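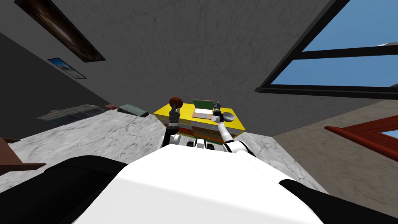
Wednesday, September 5, 2018

The claim that household robots are a few years out rests mostly on simulation results. I have worked on manipulation software long enough to distrust them, and also to depend on them.

Take clearing a table. In a simulator, a two-armed robot can pick up a ball beside an open laptop 2000 times overnight, and the log will show a success rate that looks fine on a slide. The ball has one mass and one friction value. The laptop hinge is rigid or it is missing. Contact is solved at a fixed time step, and a grip that would slip in a real kitchen simply holds.

At Pullness we moved one such task to hardware in June. Iker Requena ran 200 trials with the tuned controller and logged 31 clean completions. Most failures came in the last 14 millimeters of the approach, where the arm blocked its own view of the object. Anong Kaewsai retrained with randomized lighting and friction, and the number improved, but not enough to leave the machine alone with anything breakable.

Shop floors are easier. Parts arrive in known positions and someone can bolt down a fixture. A home has no fixtures, and its owner will not add any.

So my answer is no, machines cannot do chores yet - they can do one chore, in one room, with an engineer nearby. I would like vendors to publish hardware trial counts next to the simulated ones, failures included.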